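Corded phone on a wooden side table, cord keeps dragging it towards the edge

Posted in Home & Office > Phones and cabling

Wulten88
We have a corded desk phone on a light wooden table in a tiled reception room. The coiled cord hangs over the front edge and over time the base creeps forwards. It went over on Wednesday and took a chip out of a floor tile. The wall behind is bare brick, so I would prefer not to drill. Is there a sensible way to fix the phone in place, and should I shorten the cord or replace it? The table has an oiled finish, if that matters for adhesives.

Rastska
Two separate faults. The base creeps when its rubber feet have hardened or picked up oil from the table finish. Clean them with isopropyl alcohol on a cloth, keeping it off the wood. If they still slide, fit new self-adhesive feet to the underside of the phone. Do not stick anything to an oiled table top - it will not hold and it will mark.

The cord is the other half. A handset cord that has lost its spring hangs lower and gets caught by knees and bags. Unplug it at both ends, wind it tightly round a pencil against the direction of the existing coil, leave it overnight and refit. If it still sags, replace it. The usual connector is a 4P4C plug, narrower than the one on the line cord, so check before ordering. A Suda replacement cost me 2 pounds in May and has been fine.

Hakim
just get a cordless

Suda_fan
Agree with Rastska on the feet, but I would look at the layout first. We have much the same arrangement.

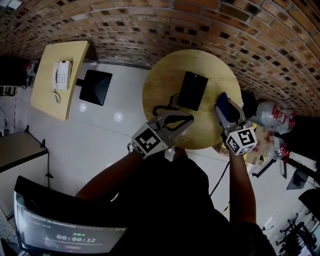 Cord routing matters more than cord length in a room like this. Turn the base so that the side with the handset socket faces the wall and the slack lies on the table top. Ours had not been turned at this point, and the coiled cord on the white phone dangles off towards the front edge of the table, over the tiles. The same applies to loose black cables on a table top, such as the ones on the round table by the brick wall: a loop near the edge will catch a sleeve sooner or later. For the line cord, use a weighted cable holder or a clip on the table leg - neither needs a hole in the brick.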